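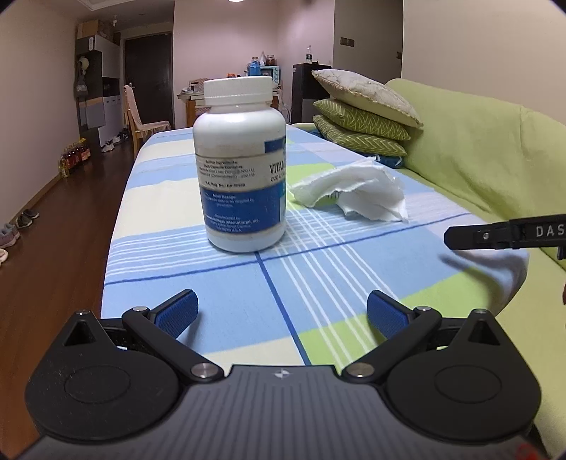

The Inventory of the Late Occupant

Print | E-mail

The Residents' Office of Brurside House maintained a procedure for the rooms of the deceased, and the procedure began with the table. Section 9 of the handbook required that all articles on the table be listed before any drawer was opened or any bed stripped. The list was to be written in ink. The person writing it was to work alone, with the door open.

Rocío Villanueva had been employed by the Office as an inventory clerk since February. She arrived at Room 21 on a Sunday, at a quarter past two in the afternoon, carrying the ledger, the seals and the key. The late occupant had lived in the room for 20 years. The file recorded a former position with the Cundine ferry company, a daughter in Segura, and no complaints.

She entered the number of the room at the top of the page, and under it the word "Table."

The first article gave no difficulty. She wrote: "One bottle, white plastic, cap in place. Capsules, cod liver oil. Manufacturer's name given, ending 'U.S.A.'" She considered whether the bottle should be opened and its contents recorded, and consulted the handbook. Medicines were to be surrendered to the dispensary. Foodstuffs were to be discarded. Vitamins were not mentioned. She wrote "Referred" in the right-hand column and moved on.

The second article was a paper tissue.

It lay beside the bottle, crumpled, in such a way that part of it stood up in an arch. The handbook was clear regarding tissues. They were refuse, and refuse was not listed. A bag was provided for it. The clerk held the bag open in her left hand for a considerable time.

It should be stated that Ms. Villanueva was regarded as a reliable employee. Her lists had never been returned for correction. In the matter of Room 14, where the previous clerk had omitted a piano, she had prepared the supplementary record in a single evening. The Office had no reason to expect that she would depart from the form.

She put the bag down and wrote: "One tissue, folded by hand or by accident, resembling a small bridge."

She read the entry over. It was not a proper entry. The word "resembling" did not occur anywhere in the handbook, and a clerk was asked to give the nature of a thing and its condition, and to leave all else to the family. She did not strike it out. A line struck out in the ledger had to be initialed by the Superintendent, and the Superintendent did not come in on Sundays.

There remained the cloth. She wrote "One tablecloth, patterned," and the form was thereby satisfied. But the column was wide, and the afternoon was quiet, and she continued. "Light blue and cream, with green. Dark blue stripes, which cross it at a slant. Thin white lines beside one of them, close together, in the manner of a timetable or a wake."

The ferry from Cundine to Jerkent had been discontinued before she was born. Her grandmother had spoken of it. A passenger standing at the stern, her grandmother said, could watch the water draw itself out behind the boat in straight white lines, and these would hold for longer than seemed right, until the whole crossing could be read backward to the pier. The fare had been modest. Children were given a spoonful of cod liver oil before boarding, against the damp, and a paper napkin to wipe their mouths.

Ms. Villanueva had not thought of this for many years. She sat down in the occupant's chair. This was contrary to Section 9, and she noted it in the margin, with the time.

From the chair the table was seen as the occupant must have seen it each morning. The bottle stood upright, like a light at the end of a harbor wall. The tissue was the bridge at Jerkent, or the hill behind it. Between them lay a short distance of cloth. The clerk rested her hand on the edge of the table and remained seated until the corridor bell was rung for tea.

The completed inventory ran to six pages, of which the table accounted for four. It was received by the Office on the following morning and reviewed in the usual way. The Superintendent made no mark against the first three pages. Against the fourth he wrote, "Is the clerk certain as to the direction of travel?"

The question was returned to her by internal mail. Ms. Villanueva gave it her full attention. She went back to Room 21 with the key, broke the seal, stood for some minutes before the table, and resealed the door in accordance with the rules.

Her reply was filed with the ledger, where the daughter from Segura read it when she came to sign for her father's effects. She asked to be left alone with the page, and the request was granted. She took the cloth and the bottle. For the tissue she asked for a box, and the Office supplied one, at no charge.

The reply consisted of a single word, and the word was "Outbound."

Print | E-mail

Shares: 800 | Comments: 20

Recent fiction
The Second Key to the Granary
Minutes of the Jerkent Lamp Society
A Notice Concerning the Stairs
What the Surveyor Left at Cundine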